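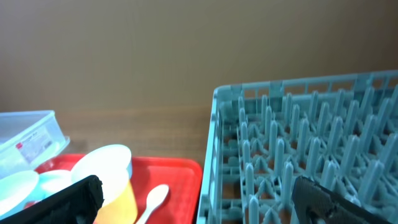
March. Paste batch 2 for the Erka ledger, started quarter past eight. 50 g wheat starch, 975 g water, soaked overnight in the small pan, cooked this morning on the low ring. Better than batch one already at the stirring stage, no lumps, none of that grainy feel at the bottom. Went glassy quite suddenly and then very stiff, had to swap the whisk for the wooden spoon. Rinsed pan and sieve straight away for once (Rebecca please note). Tools with paste on them go to the sink first and then in the dish rack, the pale blue-green one with the lattice back, and NOT in the red tray next to it. Red tray is for dry things. I had a bone folder come out of there last week with a skin of old paste all down one edge and it marked a clean sheet.

Passed through the sieve twice. First pass while warm, second after lunch when it had set properly. Thinned one half to single cream for the tissue, left the other half thick for the spine linings. Labelled both lids. The pencil doesn't take on the lids so it's tape again.

Smell: nothing. Good. Batch one smelt of bread by the third day and then of something worse.

## The ledger

Job 722. Erka seed merchants, half leather over boards, came to us from Gualtiero Marino who wants it back in a state where people can turn the pages. He doesn't want it pretty, he said so on the phone and again in the letter. Fine by me. Text block sound in the middle, bad at both ends. Front board off, back board hanging on by the cloth joint and a bit of optimism. Sewing broken in the first gathering and loose in the next. Everything after that holds when I lift it.

Somebody has been at it before. Spine lined with brown paper and what I think is animal glue, very dark, brittle, comes away in flakes with a fingernail in places and not at all in others. Also a strip of pressure-sensitive tape down the gutter of the title page, gone yellow, adhesive migrated right through to the other side. The tape carrier lifted on its own, practically fell off. The stain stays. I'm not chasing it with solvent on that ink, told Gualtiero that, he was all right about it.

Ink tested at the corners with a damp swab, blotter on top. Black entries don't move. Red ruling moves a bit, enough to worry me. The purple stamp on the flyleaf moves if you so much as look at it, so no water anywhere near the flyleaf — poultice on the spine has to be kept well back, and mask the first gathering with polyester before it goes on.

## Spine cleaning

Paste poultice on the spine, thick stuff, polyester over the top. Left it and checked every ten minutes or so by lifting a corner. First section softened nicely and the brown paper came off in long strips with the blunt spatula. Second section, near the tail, nothing at all. Put more on. Still nothing. Third go and it came away, but by then the folds beneath felt damper than I like, so stopped there and stood it between blotters.

Lessons, for whoever does the next one of these:

- work in short lengths, don't paste the whole spine at once. I did the whole spine at once
- the head end has more glue than the tail but the tail glue is harder, no idea why, maybe two separate repairs
- wipe the spatula every stroke or you're putting it all back
- blotters changed more often than you think necesary
- keep hold of any printed waste from the linings. There's a scrap with part of an advertisment on it, in an envelope with the job sheet

Evaristo came by while I was at it and thought I should have used methyl cellulose instead. Possibly. We've hardly any left and I know what the paste does. He's going to show me on the next one with a side by side, which I'd like to see.

## Tissue tests

Three tissues tried on a scrap leaf from the back, a blank one which is already loose and torn. All torn not cut, water line from a brush, fibres teased out along the edge.

Eshun thin: nearly disappears, lovely over writing, but it stretched when I laid it and I got a wrinkle that I couldn't brush out. Probably too much paste. Try again thinner and put it down off the silicone release paper, not off the brush.

Eshun medium: what I'd use for the folds. Holds a crease, doesn't shine. Slightly too white next to the old paper. Imre says tone it with acrylic, I'd sooner tone it with tea but he's right that tea is a bad idea and I know why.

Grilteo: the one Liliana brought back. Warmer colour, very close match in daylight, a bit pink under the lamp. Stiffer. When dry I bent it back and forward and the join let go at one end before the others did. Might be the tissue, might be me. Not ruling it out for the corners, where colour matters more and nobody's folding anything.

Weights still on the Grilteo strip for a second go, leave alone till morning please.

Grain direction!! I put one strip on across the grain and it cockled as it dried, entirely my own fault, have drawn an arrow on the whole stack now.

## Boards and leather

Haven't started the leather properly. Red rot at both joints and on the spine, comes off on your hands and on everything else. Brushed off what was loose, outdoors, with the mask on. Going to consolidate before any lifting. There's the Meninex bottle on the shelf but the label has no date on it and the contents look cloudier than I remember. Rebecca thinks it predates her. Not using it on a customer's book. Have asked for a new one to be ordered; if it hasn't come by the time the folds are mended then the boards wait.

The front board has a bruised corner, laminations opened up like a fan. Thick paste in between the layers, clamped between two bits of scrap board with release paper, looks fine so far. Do the rear corner the same way. Don't over-tighten, I squeezed a good deal of paste out on the first one and had to clean the turn-in.

Old endbands: tail one there, head one missing apart from a few threads, blue and what was probably white. Keeping the tail one. Will sew a plain head one to match in shape if I can find blue linen anywhere near it. Gualtiero not bothered either way so this is for me really, do it last and don't bill it.

## Tomorrow, in order

Check fold dampness first thing before touching anything. If blotters come away cool, change them and go and do something else.

Lift weights off tissue tests, write the results in with pencil on the strips themselves this time.

Guard the first gathering with Eshun medium. Outside fold only. Then the second if there's time, there won't be.

Thin paste: use what's in the jar, don't thin more. It lasts a few days in the cool and goes off faster once it's been watered down.

Offcuts. The tissue ones have been living loose on the bench and blowing about whenever the door goes. The clear plastic box with nothing in it would do, the rectangular one, with a sheet of card to keep thin and medium apart. Anything smaller than a thumb, bin it. I know we all keep them.

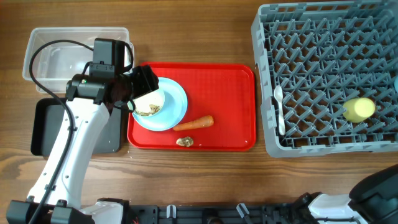 ## Odds and ends

Liliana wants the small press back by the end of the month, she's got pamphlets. Told her yes, which means the ledger needs to be out of it and sewn by then. Tight but ok if the folds behave.

Brushes: the wide flat one is shedding. Found bristles in the thick paste and in the spine lining sample. Retire it to glue or throw it out.

Good lamp flickers when it's tilted past halfway. Imre had a look, said it's the joint in the arm of the lamp and the wire inside it, leave it upright until he's got the part.

Polyester sheet nearly finished. Blotters ok. Release paper ok. Linen thread — plenty of the thick, hardly any of the thin, and the sewing wants thin. Put on the list.

Photographs of the spine before and after cleaning are with the job sheet. The before ones are a bit dark but you can see the brown paper and the old stitching holes. Still need one of the sewing pattern before I cut anything. Do that BEFORE cutting, written here so I can't say I forgot.

Rang Gualtiero at four. He asked whether the stain on the title page would get worse. Told him no worse than now if it's kept out of the light, and that I'd put a loose sheet of interleaving in there. He's sending the other volume after this one. Same merchant, apparently thicker, apparently with mould. Need somewhere to isolate it before it arrives, ask Evaristo about the back cupboard.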